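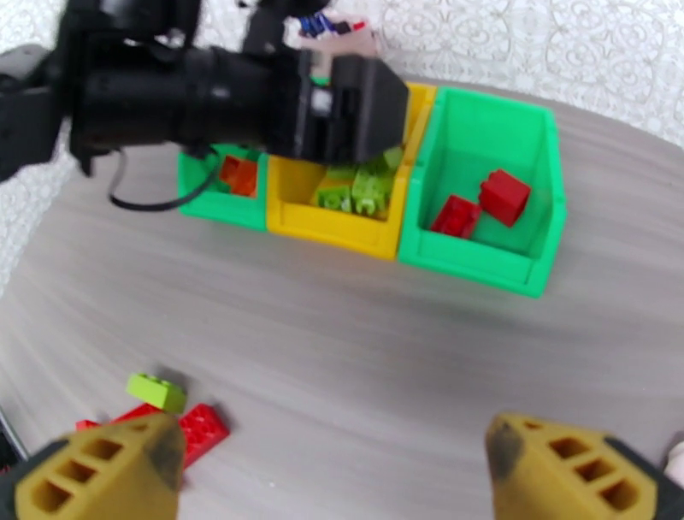
May 22, 2022

Second stint with the Breso sorting kit, and I'm enjoying this one far more than I expected to! Today was bricks. The kit's exercise book starts you on foam cubes, which we got bored of fairly quickly, so Seung-woo brought in toy building bricks and we went straight to bins. Green ones have the yellow bin to themselves and make a nice heap in there, while the reds go in the big green bin to the right of it. Yes, a red brick in a green bin. Chang-ho thinks this will confuse whoever reads the labels later and he may well be right, but I want the labels to follow the task sheet and leave bin colour out of it.

Set-up took most of the morning. The Breso quick guide is good up to the page on wrist camera mounting, then it skips a step (you have to save the camera offset before you close the window, or it goes back to the default without a word). Lost half an hour to that. Have written it in pencil in our copy and will send it to Þórey, who is collecting gripes for the supplier.

Things I like so far:

The teaching mode. You guide the arm by hand, press once at the pick and once at the drop, and it fills in the rest. Gunhild had never touched it before and had a working pick inside ten minutes – she was grinning.

The log files. Plain text, one line per move, sensible names. Today's came to 1643 lines and I could read every one of them.

The fingers. Printed, light, quick to swap, and Cikgate supply the drawing so we can print our own. Two screws each.

Things I like less:

Bricks lying on top of one another. When a short one sits across a long one the software wants to treat the pair as a single part, and the grip point it suggests is right in the middle of the join. Nudging them apart by hand works but rather defeats the purpose. There is a setting called "split" with a range of 0 to 3000 and no explanation at all. I left it at 2330, found by trial and error, and it seemed better. Want to try it again with fresh eyes.

Slow start. From power-on to first move takes long enough to make tea.

Arben asked whether we'd keep the kit past the trial. My vote is yes, if the Hurko add-on for mixed parts does what the leaflet says. He has asked for a price. We should run the same bricks with and without it before we sign anything, same bins, same light.

To do:
Print a spare pair of fingers, slightly softer tip.
Ask Cikgate about "split".
Gunhild to write up the teaching mode for the newcomers.
Try the long bricks end-on, 10 goes each way, and log the lot.
Return Seung-woo's screwdriver (sorry!)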